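Home cleaning robot trial paused after grip fault

A trial of two-armed cleaning robots in private homes was put on hold in August after one of the machines failed to let go of a tool when told to stop. No one was hurt.

The fault was reported from an apartment in the Hatcombe district, where the robot had been picking up litter and sweeping floors for Skevstead, the firm running the trial. According to an incident note sent to households taking part, the right gripper stayed closed on a broom handle for 6 minutes after a release command was sent. The arm itself stopped moving at once. A technician cut the power and opened the fingers by hand.
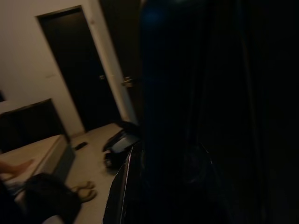 Skevstead said the machines work in lived-in rooms, often with people at home, and that any failure to release has to be treated as a safety matter even when the arm is standing still.

"A hand that won't open is a problem if what it's holding is a broom, and a bigger one if it's holding a bed sheet with somebody in the bed," said Nicanor Alcaraz, who leads field testing at the company. "We stopped every unit the same afternoon."

The grippers are made by Serberg, a parts supplier. Engineers from both firms went through the logs and found that the motor controller in the gripper had lost contact with the main computer. In that state it is set to hold its last position, so that a robot carrying a glass does not drop it. The stop command reached the arm but never got to the fingers.

The gripper had logged 2,388 open and close cycles since it was fitted. Serberg's service plan calls for the connector at the wrist to be checked at 2,000, and that check had been missed. The connector was found to be worn on one side.
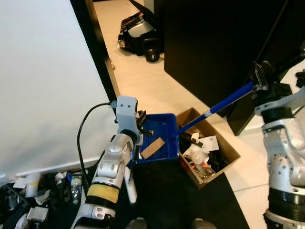

Sweeping is one of the harder jobs in the trial. One arm has to keep the dustpan steady while the other works the broom, and both grippers stay under load for long stretches. Alcaraz said the wrist connectors take more twisting in this task than in folding laundry or clearing tables, and that the service interval had been worked out on the lighter jobs.

Skevstead has now cut the interval in half for all units. It is also changing the software so that a gripper that loses contact will relax slowly after a short delay — unless the robot has marked the object as breakable, in which case it sounds an alarm and waits for a person.

Bermúdez, the housing company that owns the building, said it had asked for a copy of the full report and would not allow work to restart there before reading it. Tenants were told by letter that they could leave the trial at any time.

The robots had completed 1,805 cleaning sessions before the pause. Skevstead did not give a date for starting again.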